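3.2 床という収納場所

片づけの研究は、長らく棚と引き出しを中心に進められてきた。収納用品の適正配置を論じたHilnessの枠組みも、寝室の衣類には「着ているもの」と「しまってあるもの」の二つの状態しかないという、たいへん見通しのよい前提に立っている。実際に人が暮らしている寝室を訪ねると、この前提は玄関を上がってしばらくのうちに崩れる。衣類には第三の状態があり、それは多くの場合、床の上にある。

本節では、この第三の状態にある衣類を「滞留衣類」と呼ぶ。滞留衣類は洗濯かごに入るほど汚れてはいないが、引き出しに戻すには良心がとがめる、という微妙な地位を占めている。Ralance調査の対象とした80室では、滞留衣類は部屋の中央に散らばるよりも、家具の足元に寄り集まる傾向を見せた。とりわけナイトテーブルの前は好まれる。寝る前に最後に立つ場所であり、朝、最初に見ないふりをする場所でもあるからだろう。

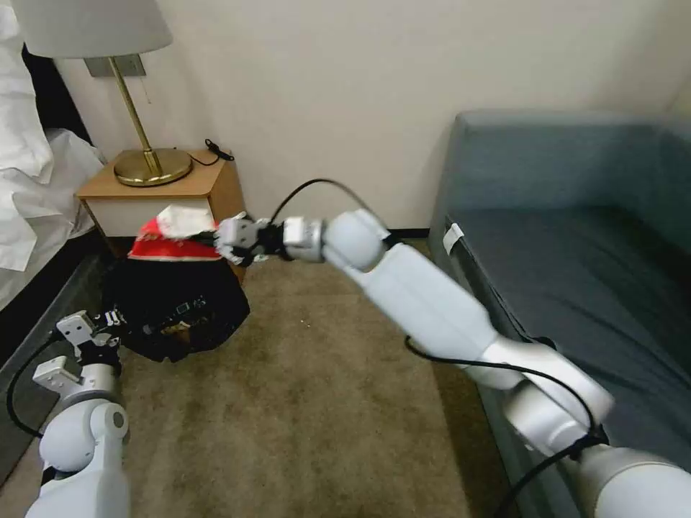 図2 ナイトテーブル前の滞留衣類。カーペット上の黒い衣類の山と、その上に載った赤と白の布製品。

滞留衣類の山には、おおむね層がある。下層は暗色の日常着が占めやすく、互いに見分けがつかないために、一枚だけ救出しようという意欲を住人から奪う。上層には、色や用途の異なる品が後から加わる。図2の赤と白の品は、祭日用の帽子のようにも、たたんだ衣類のようにも見え、分類表のどの欄に記入すべきか、筆者らの間でも意見が割れた。協議の末に「その他」とした。分類表とはそのためにあるものである。

注目したいのは、山のすぐ後ろに引き出しが控えている点である。Husberg版の動線モデルに従えば、収納までの距離が短いほど滞留は減るはずで、ナイトテーブルの前に山ができる理由はない。しかし聞き取りでは、引き出しが近い住人ほど「いつでもしまえる」と答え、そのまま別の話題に移った。近さは行動を促すと同時に、先延ばしの根拠にもなるらしい。

天板の扱いはまた別である。図2の家具でも、天板には真鍮色の台座をもつ電気スタンドが置かれ、衣類は床の側に積まれている。同様の住み分けは他の部屋でも見られた。天板は目の高さに近く、来客の視線を意識した面として扱われるのに対し、床はその勘定に入っていないと考えられる。この面ごとの体面の差については、Goh尺度を用いて次節で検討する。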